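5. First grasp: bowl and plate

Do this section only after the homing routine in section 4 finishes without complaint. If it complained and you clicked through anyway, go back. The Cunari controller remembers, and it will bring the matter up again at a worse moment.

5.1 Clear the table on the side away from the arm. The Nonach arm sweeps wider than you think when it gets confused, and it will get confused.

5.2 Set a plate within reach and put a bowl in the middle of it. Use dishes you don't love. Saskia Rewi, who wrote the grasp code, went through a good part of her own cupboard before version 31.

5.3 In the Cunari panel, set the closing limit to 258. The slider goes up to 1060 - we have no idea why, and the bowl won't enjoy finding out.

5.4 Jog the wrist down in small steps until one finger is beside the bowl's rim. Stop there. 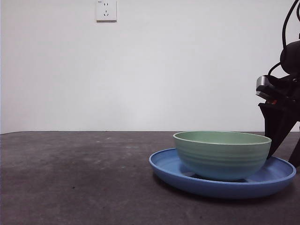 Fig. 7. Finger at the right side of the rim, bowl sitting in the plate.

5.5 Check the wrist camera view. If it shows mostly table, turn the wrist, not the table. People have tried the table.

5.6 Press Save Pose, then Close. Keep one hand on the stop button and the other away from the fingers.

CAUTION: The stop button cuts motor power. The arm then obeys gravity, and so does anything it's holding.

NOTE: Error 3014 means the gripper closed on nothing. Lower the wrist a little and repeat from 5.4. If you get it again with the bowl plainly between the fingers, unplug the gripper cable and seat it properly this time.

5.7 Lift by a finger's width and wait. If the plate comes up too, you've grabbed both. Put them down, raise the wrist and try again.

Tested with Fuvholm firmware as of Sunday, April 23, 2023. Older builds label the Close button "Cao" and skip the force check, so update first.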